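Workshop Tips: Living With a Rented Gripper

By Efa Pumphrey | 3 March 2021

11 comments | 70 shares

We use cookies to remember your preferences. Accept | Manage settings

I have rented a floor sander, a carpet cleaner and once, in a bad November, a pump. So when Zurkico started renting out a benchtop arm by the month, with a two-finger gripper and a camera that looks out over the fingers, I signed up before I had worked out where it would go. The kit is called the Windmont. It costs 673 a month with delivery, and for that you get the arm, the controller, one set of textured finger pads and a manual that assumes you already own one.

I've had it long enough now to have opinions, and a list of things I would have liked taped to the crate.

Clear more bench than you think. The manual asks for 70 centimeters of free space on each side. I gave it that, plus a coffee mug, and I now have a different coffee mug.

Bolt it down. The clamps in the box are fine for showing it to your brother-in-law. For anything else, drill the bench. Four bolts and fender washers, tightened in a cross pattern and checked again after the first day of real work.

Wipe the pads before you start. The little raised pattern on the fingers is what does the holding, and it collects sawdust the way a wool sweater does. Dry toothbrush, along the rows, then a cloth barely damp with dish soap and water. Don't use mineral spirits. I tried it on one corner and the corner went shiny and has been no help to anyone.

Shut the gripper on nothing once each morning. Look at where the tips come together. If one sits noticeably farther forward than it did yesterday, loosen the screw at the base of that finger, nudge it and tighten again. The service desk calls this "tip registration" and will put you on hold to explain it.

Sort out your lighting. The camera copes poorly in a dim shop, and everything goes the color of dishwater. I bought a Gusberg clamp lamp, the 900 lumen one, and hung it off the shelf to one side. Side light brings up the texture on a pad very nicely. It also brings up every crumb on the work surface, so keep a tack cloth handy and your pride somewhere else.

Go slow near a flat surface. The default approach speed is set by an optimist. Cut it in half for the last inch or so of travel and save that as your own profile, with a name you'll recognize. Mine was called "new1" and so was the other one.

Save your positions on paper as well. A firmware update ate mine in the second week. I keep a spiral notebook by the controller with the joint numbers in pencil. It looks ridiculous next to all that machinery – it has also never needed an update.

Spare pads: order them with the kit. They come from Takeda, a separate supplier, and the wait is long if you ask for them in a panic. Trim any ragged edge with sharp scissors before it has a chance to peel further.

What is it good for? Repetitive fetching, mostly. Mine hands me dowels and sets drilled blocks in a tray, and it does this with the enthusiasm of a teenager clearing a table, but it does do it. Thin sheet stock is hopeless. So is anything with oil on it. Tatsuya Tanabe, who has the unit behind mine and rented the same kit, got his to sort hinges and is insufferable now.

Phone support is decent once you reach a person. Have the serial number ready, which is on the underside of the base, where you have just bolted it to the bench. Write it on the notebook first.

Would I pay for another month? I already have. I'd like it cheaper, and I'd like a second set of pads in the box at that price. If you only have a weekend's worth of blocks to drill, do them by hand and spend the money on a better vise.

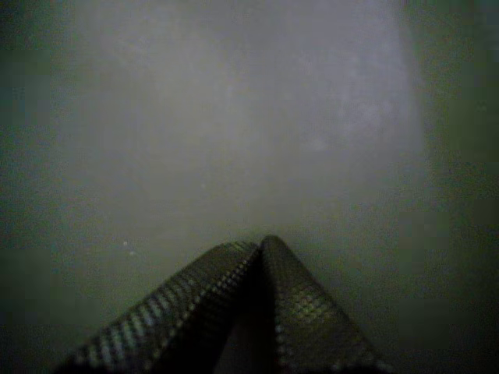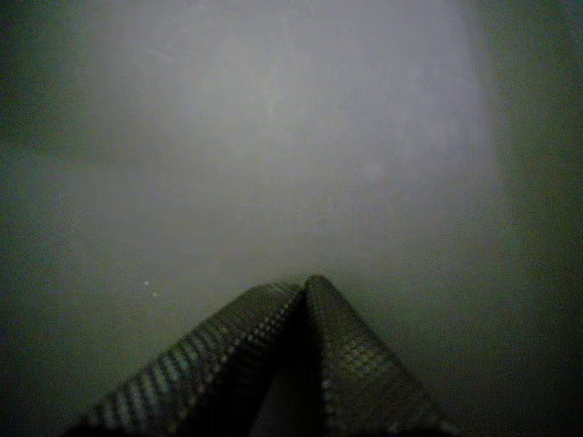
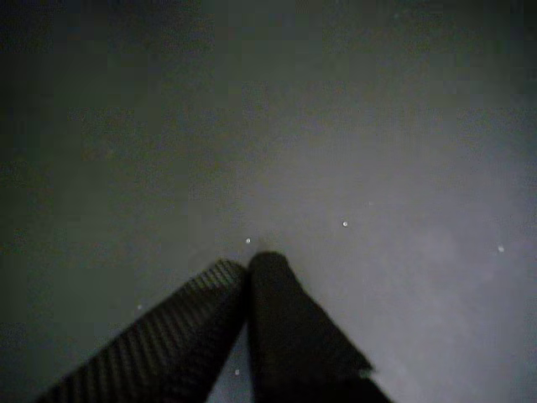
Textured fingers drawn together at the tips, gray surface beyond. The lighter specks are easiest to spot in the third picture.

Get the next batch of workshop tips by email. Enter your address to subscribe. You can unsubscribe at any time.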